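Clearing Clothes Off the Couch: What Works and What I Quit Doing

Posted 1st June in Laundry and Living Rooms

I have read a lot of advice about clothes on the couch, and most of it assumes you have a mudroom, a free Saturday and a family that listens. I have none of those. One article claimed that 200 hangers and a label maker would fix the problem. I doubt the writer owns a couch.

What follows is the short routine I use at home. It won't change your life. It gets the sweatshirts off the cushions.

Before you start, clear a bit of floor next to the couch and put something there to hold the laundry. Any bin will do. I looked at the Farkell sorting hamper, which has separate bags and a lid for each, and I couldn't see what the lids were for except to give people a place to stack more clothes.

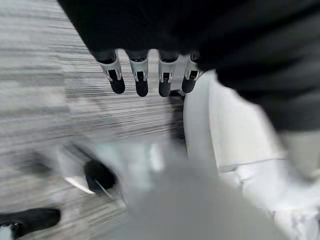
Do I need a separate bin for each color?

One bin is enough for picking up. Sort by color at the washer, where you have to handle every piece anyway.

Step 1. Pull everything off the seat before you fold anything. Folding as you go sounds efficient, but I end up with a neat stack on the same couch I was trying to clear, and by evening somebody has sat on it.

Step 2. Check each piece by hand. Collars and cuffs first, then underarms. My neighbor Crescencio Sandoval swears by the sniff test alone. I have stood next to his sniff-tested sweaters and remain unconvinced. If you can't decide, it goes in the wash.

Step 3. Keep knits away from fleece. Fleece sheds, and dark knits show every bit of it. You can buy a Miretance lint comb for this, and I did, and it works about as well as a strip of packing tape wound around my hand. Shake the knit out first, then tape it.

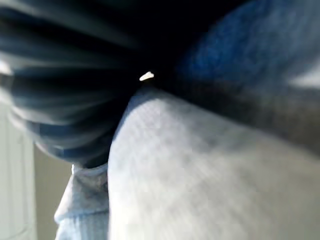
Light gray knit bunched up against navy, with fuzzy blue fabric behind.

Step 4. Fold the clean pieces somewhere that isn't the couch. A bed is fine. For a sweatshirt, lay it face down, bring in the sides, fold the sleeves straight down along the back, then fold up from the hem. The folding boards sold for this are a piece of plastic shaped like the thing your arms already do.

Don't hang heavy knits. The shoulders stretch, and I have yet to see one of those "no bump" hangers live up to its name.

Step 5. Go back and look along the backrest. Pale clothes on pale upholstery are easy to miss, and throw pillows make it worse. I lift each pillow and run a hand along the crease where the seat meets the back.

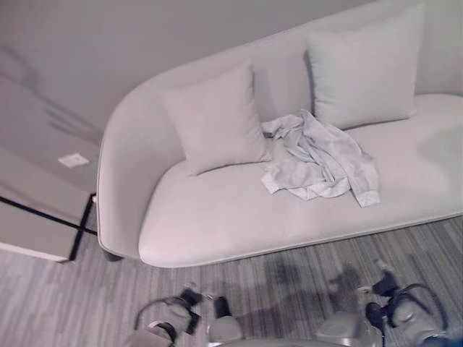
Socks are the usual find, and once a glove that I had blamed the dry cleaner for since March. Put the pillows back last, when you're sure there is nothing under them.

Step 6. Go over the seat with a dry brush. Short strokes, one direction. Fabric sprays that promise to "refresh" upholstery mostly make it smell like fabric spray, and you should test any of them on a hidden spot first.

The whole job takes me roughly 10 minutes. It takes longer if I stop to try things on.

As for keeping the couch clear afterward, I have tried a hook by the door, a chair in the bedroom and a rule. The hook still gets used. The chair turned into a second couch, so I moved it to the garage. The rule was Maximiliano Cuesta's idea, from when we shared an apartment, and he broke it before I did.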